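December, early evening

Feet up at last. I have spent nearly the whole day on shoes, which sounds grand and was mostly me on the hall floor with a bin bag, sneezing.

It started because I couldn't shut the cupboard. I'd only gone in for the hoover and a wellington fell on me, then the other one, then that awful bag of trainers I've moved through three flats without ever opening. So out it all came, the whole lot, right down to the lining paper, and by 10 I couldn't get to the front door without climbing. The postman rang and I had to shout through the letterbox!

The walking boots from the Gedero trip are staying even though the left one leaks, and so are the silver heels (I know, I know). The cork sandals went in the bag, came out again and then went back in when I saw the state of the buckle. I found 40 pence, a conker and the spare key to flat 201, so that's one mystery solved - I had completely blamed the decorators for that and I was quite short with them too.

Doris was no help whatsoever. She got into the empty boot box the minute I put it down and sat there with her chin on the edge, and when I tried to fold it flat she gave me such a look that I let her keep it. It's still in the hall and she's still in it. Daft cat.

Stopped for soup, put Song FM on for company and then did the bit I'd been putting off, the slippers. How does one household end up with so many slippers? Some of them don't even have a partner. I took them through to the big table where the light's better, which my mother would have had a fit about, shoes on a table, but I'd wiped it and it was going to get wiped again anyway. 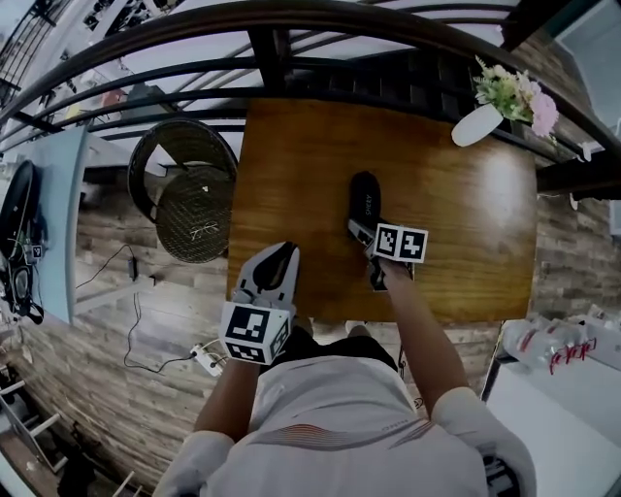

2 min read

The black one with SPERY on the insole is a keeper, I've decided. Plain, goes with everything, and dark enough inside not to show the dirt. It looked rather smart lying there on the wood with the flowers behind. I do love those flowers, the pink with the cream, they cheer up that end of the table no end, and the little white vase is just the right size for them.

Everything that's staying has gone back in pairs with the boots at the bottom. There is one bag for the charity shop in Zostley and one for the tip, and I mustn't mix them up like last time. I want a proper rack as well, a low one, but the one I liked was 300 and I am not paying that for somewhere to put wellingtons.

Never did do the hoovering. Tomorrow - and the coats, if I can face them.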